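Let the Chores Count

December 10, 2020

I have judged, coached and hauled boxes for student robotics for nine years, and I want to make a case for the least glamorous project I know. It belongs to the household manipulation class at Marras, and it has no arena, no buzzer and no bracket. Students spend the term teaching machines to do housework, and they do most of it on their feet, with a gripper in their hands. I love it, and I think every school with a robotics club should try it!

Don't get me wrong, I love a match too. I was at the Jandbridge regional in August, yelling along with everybody else. But the match bots all learn one field. The goals are the same height for every team, the floor is perfectly flat, and by the second weekend a good driver could run the course half asleep. A home isn't like that. Drawers stick. Chairs get moved. Somebody leaves a bottle where yesterday there was a bowl.

So the class at Marras builds its lessons out of ordinary stuff. Each student picks a task, does it by hand with the gripper, then does it again from the other side of the room, and again after a classmate has shifted everything. Twenty good takes is the passing mark, and the shared log was up to 172 the last time I looked. What gets a take thrown out? Mostly rushing. They learn to slow down and think about where their elbows go, and they get really funny about it (ask any of them about drawer handles and clear your afternoon).
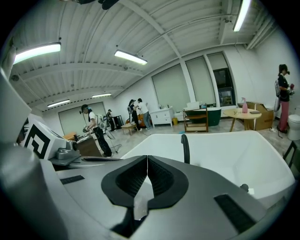 Gripper work among the furniture, with the bathtub and the white dresser toward the back wall.

What gets me is how much talking goes on. In a regular build season, two kids drive, one kid codes, and the rest stand around holding zip ties. With this project everyone handles the hardware, and everyone has an opinion on the best way to pick up a spray bottle. One student told me she'd never thought about her own thumb before this class. She has thought about it a great deal now!

The usual complaint, and I heard it again from the Drerkgate club, is that there's nothing to win. Fine, then give them something. Cadeck, our open house, could easily set aside a table for the best-kept log or the cleverest grasp. I'd also let in the younger kids, the ones under 16 who get told to wait for the varsity team. You don't need to know how to weld to put a cup on a shelf carefully.

Start with one gripper and whatever furniture people are getting rid of. Our first table came off a curb and it still wobbles, and the students have asked me to leave it that way.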